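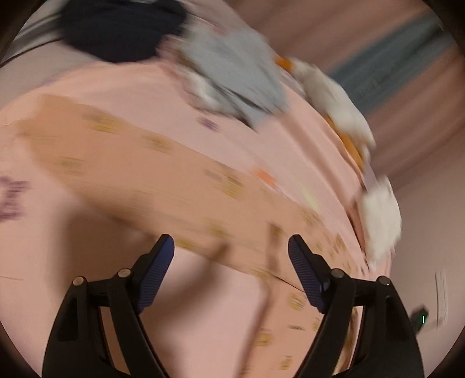

Colcha rosa con varias prendas u objetos blandos encima.

Memoria de prácticas: el arbolado del parque Tumska

Bueno, pues al final me tocó el inventario de árboles, que era lo que quería desde el principio (¡por fin algo al aire libre!). Trabajé con Rumitz, una empresa de jardinería que lleva el mantenimiento del parque, y mi tutora fue Tiruwork Gashaw. En la ficha antigua constaban 503 árboles y a mí me salieron 491, así que repetí la zona norte entera con la cinta y la libreta. Mismo resultado. Los 12 que faltan son casi todos olmos, talados antes de que yo llegara y sin dar de baja.

De los que medí, 17 tenían heridas de poda mal cerradas y los marqué para revisión en agosto. Lo que más me costó fue distinguir los tilos, menos mal que Tiruwork me dejó su guía con las hojas dibujadas. También aprendí a calcular la altura con el clinómetro, siempre a 30 metros del tronco cuando el terreno lo permitía. En la ladera no hubo manera y esas alturas van con asterisco en la tabla.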